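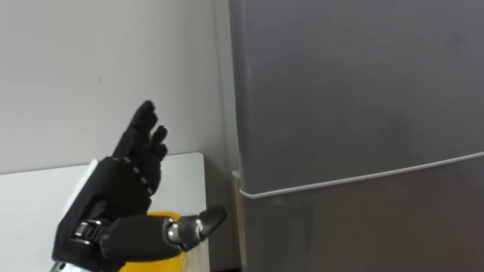
Prestska opened its Laren workshop to members in October, and I'm still telling everyone who will listen! The kitchen corner was my favorite stop by a mile. They've set up a plain white table beside a regular gray two-door refrigerator, and that's where the black robot hand does its practicing. We got to stand close enough to see the silver knuckle joints on the thumb (gorgeous, if you like that sort of thing, and I do).

The group was kept to 10, so there was plenty of time for questions. I asked too many. The engineers talked us through how they plan a reach toward a door edge, where the thumb should go, and how much the fingers ought to bend. I had always thought of a fridge door as the easy part of getting a snack. I've been watching my own hand every time I open ours!

Afterward there was coffee and a look at the Etport test bench, plus a short talk on older grippers that ran long in the best way.

The next visit is to Ifans. Places are limited to 10 again, the tour lasts 2 hours, and sign-up is at the front desk. Closed shoes, please, and bring your member card.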